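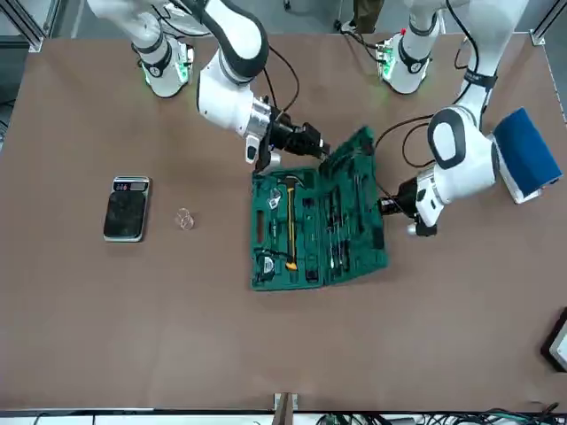

一月
文：Sadia Baloch

成套工具箱值不值得买

每到年初，编辑部的信箱里就会多出一类问题：刚搬进新家，或者去年被一个松掉的柜门铰链折磨了几个月，今年想“一步到位”，买一套工具，问我们推荐哪一套。附上的链接大同小异，一个塑料箱子，摊开来拍，里面的东西排得整整齐齐，锤子、扳手、卷尺、一排螺丝刀，底下写着多少件。

我对“多少件”一向没有好感。Doltico 那套家用组合标的是37件，我借来拆开看过，批头占去了一大半，每一颗小钢头都算一件。真正能单独拿在手里干活的，剩下的不多。数字写在包装上很好看，拧螺丝的时候你不会因为它多出一件来就拧得更顺。如果一定要比件数，请先把批头和套筒从总数里拿掉，再看剩下什么。

不过件数只是小毛病，我更在意箱子本身。

这类箱子多半是两半对开，一半压出大件的凹槽，另一半压出一条条平行的长槽，插螺丝刀和小件。图的是打开之后一目了然，少了哪样，那个坑就空着。道理我承认。在工位上，在几个人轮流用的地方，这个设计帮过忙：收工的时候看一眼，缺什么马上知道，不用翻。

可是家里呢？家里的工具会换，会添。锤子用旧了，换一把，新的柄粗了一点，槽就卡不进去。卷尺丢了，再买一个，外壳圆一些，放进去就往外拱，盖子合不严。你为一件工具选了一个坑，以后这个坑就替你决定下一件该买什么样的。我见过的旧工具箱，有一半到最后是拿橡皮筋捆着的，里面塞着布条，免得东西乱跑。

还有一个问题，商品页从来不拍：这种箱子要完全打开，需要两倍的台面。合上的时候它不大，放在凳子上、洗衣机顶上都行；一摊开，就得有一张够宽的桌子。钻在水槽底下的时候，哪来的桌子？我自己的办法是先把要用的三四样拿出来，揣在围裙口袋里，箱子留在走廊。那么请问，箱子里那些分得清清楚楚的格子，这时候在帮谁的忙？

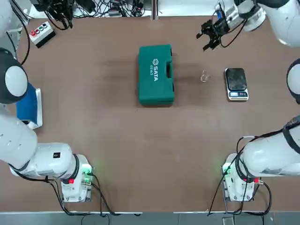 合上以后占的地方小得多。盖子上印着 SATA 和 05163，右边缘有一个凹进去的提手。

说到提手，值得多啰嗦几句。这种提手直接开在箱体边缘，没有活动的部件，也就少了一处会断的地方，这是好事。代价是箱子得侧着提。里面装的如果是锤子、活动扳手这样的硬家伙，走路的时候一晃，全靠凹槽夹住。槽夹得紧，东西不掉，可取的时候要用指甲去抠；槽夹得松，取着方便，等你把箱子立起来再打开，批头就哗啦一下撒在地上。我试过的几个箱子，没有哪个两头都照顾到了。Ernton 的那个最紧，第一次取扳手我用上了一把螺丝刀去撬，撬完槽边发白。Vokby 的松，松得我学会了先放平、再按住盖子、再开扣。

所以到店里看的时候，我建议各位不要只看它摊在柜台上的样子。请店员合上，扣好，提起来走几步，竖着放一会儿，再放平打开，看里面乱没乱。能接受这几步的店不算多，我在三家店里提过这个要求，有一家让我先付款。

扣子也要看。很多扣子是和箱体一起成型的一片塑料，靠那点弹性咬住。新的时候咬得很响，听着叫人放心。问题在于它要弯多少次才会发白、发软，包装上没有写，我也没有办法替你试。我家里的一个旧箱子，扣子撑了九个月，之后就一直用一根行李带绑着。也许是我手重。也许冬天放在阳台上冻的。我只能说它断了。

有读者会问，那干脆散着买，再买个空箱子行不行？行，我自己就是这么过来的。但我也得给散买派泼一点凉水。空箱子看着自由，用上一阵就变成一个深坑，最重的沉底，最小的失踪，找一颗合适的批头，要把所有东西倒出来一遍。Vidmar 那款带上层托盘的，刚买回来我很得意，托盘放小件，底下放大件，井井有条。后来托盘上堆满了膨胀管、断了头的铅笔和一卷用剩的生料带，每次取锤子都要先把托盘端开，找地方放下。结果还是要占两块地方。

算钱的话，两边也没有拉开多远。我按自己真正用过的那几样，在街口五金店散买了一遍，花了200元整，不含箱子。同样的钱，也能买到一套件数漂亮的入门组合。差别在于散买的每一样我都握过，知道柄粗不粗，锤头重不重；成套的那几样里，总有一两件是凑数的，通常是卷尺或者钳子。当然，散买要跑店，要挑，要花掉半个下午。不是每个人都愿意为一把锤子花半个下午。

再说桌面上的事。工具箱一旦进了工作台，就很少有机会独占它。真正在用的桌子上，旁边总会有点别的东西：一台小秤，一团没收的线，一个用到一半的玩意儿。工具箱合着放在远处那一头，还算安分；一打开，别的东西就得往后让。有些人因此从不合上箱子，让它长期摊着当托盘用，落一层灰，铁屑和灰尘都积在槽底，小刷子也不好伸进去。我不反对这么用，只是这样的话，你花钱买的那个盖子就白买了，买两只浅托盘更省事。

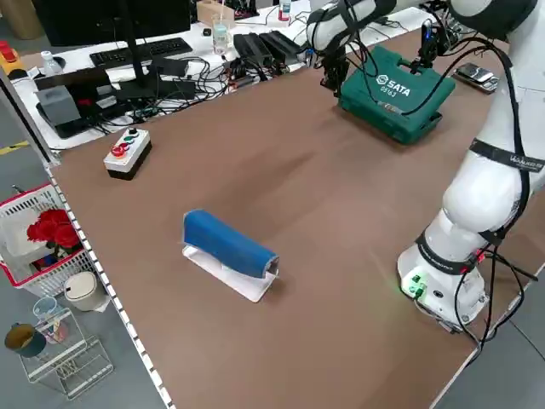 台面远端的绿色工具箱，近处白色支架上横着一个蓝色的筒状物。

颜色倒是我愿意替它们说句好话的地方。深绿、墨绿的箱体放在棕色台面上，一眼就找得着，又不像亮橙色那样扎眼。黑色的我不推荐，放进柜子深处就像放进了地洞，里面的深色手柄也跟着看不见。这一条完全是个人意见，各位家里的柜子如果有灯，就当我没说。

标签的事也顺带提一句。型号印在盖子上，对补件是有用的。丢了一件，拿着型号去问，比跟店员比划“就是那个，中间那把”要快。但型号问得到，不等于单件买得到。我去年冬天替同事问 Doltico 那套里的一把十字螺丝刀，回答是不单卖，建议再买一套。要是你打算长期用下去，付款之前先问一句：哪几样可以单独补？对方如果含糊，就当作不可以。

最后答几个写信来的读者，恕不一一回信。

问租房住要不要买的：先跟房东或者邻居借一次。借过两次以上的，再去买那一样。

问能不能送人的：能，送刚搬家的人尤其体面，对方用不用是另一回事。记得把小票一起给人家。

问摊开拍的那些照片能不能信的：照片里东西齐全，大概是真的齐全。你要看的是它没拍的那几样，箱子合上有多厚，扣子在哪边，螺丝刀头有没有磁性。要是页面上翻到底都没有一张合上的照片，我会去看下一家。

问我自己现在用什么箱子的：还是那个绑着行李带的。换新箱子的事，等带子断了再说。

下一期写卷尺，有锁不住的、弹回来打手的，欢迎来信，请写明用了多久。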